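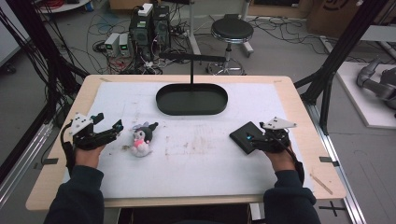

Do people still pick up paper leaflets when they could just look on their phone?
Mostly they do, if the rack is somewhere they already have to stand and wait. Our rack by the ferry ticket window in Prirkness emptied a lot faster than the one in the hotel lobby, same leaflets in both.

Leaflet racks and day trip choices in Prirkness
Project report, Tourism and Local Marketing, spring term

What we wanted to find out

Prirkness gets day visitors off the ferry and most of them go straight back out of town by bus. The local attractions pay for leaflets. Nobody we talked to could say which racks work. So: which rack, which leaflet, and does the code on the back get used at all.

Partners: Harries (prints and delivers most of the leaflets in town, fills the racks) and Gukance, the website where you can order the same leaflets by mail or read them online. Both gave us access for free, thanks to them. The small museum at Serbridge let us use their leaflet as the test one.

Setup

Two racks. Rack A at the ferry ticket window. Rack B in a hotel lobby near the bus station, next to the elevator. Each rack was filled with 50 copies of the Serbridge leaflet at the start, plus whatever else Harries normally puts in. We left the others alone except to straighten them.

Ran it in October. Should have been summer but the term dates didn't allow it. School break fell in the middle so there were some families, not many.

Checked both racks in the morning at 9 and again before the last boat. Wrote down what was left of ours. Did not refill until the end of the run, which was a mistake, see below.

We also did a short survey at the ferry, 30 people, all waiting for the boat home. Three questions on a clipboard. Where did you go today, where did you hear about it, did you take any leaflet. Some people wanted to talk about the bus instead. We wrote that down too, it's in the notes.

Results

Rack A: all 50 gone before the end. We don't know how much higher it would have gone because there was nothing left to take. This is the refill mistake.

Rack B: 48 gone by the end if you believe the sheet, so 98 total over both racks. But the hotel desk told us later that they had moved a stack of leaflets to the breakfast room, and that's most likely where a good part of ours went. So the B number is not really a number of people picking one up. For the first half of the run, before the move, rack B barely changed between morning and evening checks. We think that half is the honest picture.

Codes: the back of the leaflet has a code to the Gukance page for Serbridge. Gukance showed us the visits from that code. 2. One of those was us testing it.

Survey: leaflets came up more than we expected, usually along with something else ("saw it online, then picked up the leaflet for the bus times"). The bus times were the thing people kept bringing up. The Serbridge leaflet has the bus times on the inside fold where you can't see them in the rack. Several other leaflets don't have them anywhere.

What we think it means

Waiting matters. At the ferry window there is a line and the rack is at hand height right beside it. In the lobby you walk past with a suitcase. Nobody stands by that elevator for long.

The top third of the leaflet is all anyone sees. On the Serbridge one that is a blue sky and half of the word Serbridge, becuase the title sits too low for the pocket. Harries said this is common and they do tell clients, clients don't always listen.

The code is in the wrong place. Back cover, bottom corner, no text next to it saying what it's for. We can't say codes don't work, only that this one didn't.

Problems

No refill at A. Leaflets moved at B. Only one leaflet tested. Survey was only at the ferry, so nobody who came by car is in it. Also it rained for most of the first stretch and that probaly pushed people toward indoor places like the museum.

Suggestions for the partners

Harries: check lobby racks less often and the ferry rack more often. Ask hotels before the run where they actually put things.

Serbridge: move the title up, put "bus from ferry" on the front.

Gukance: put the departure times at the top of each attraction page, right now you have to scroll past the opening hours and the gift shop to get there.

Appendix: rack check sheets, survey form, bus notes (handed in separately on paper)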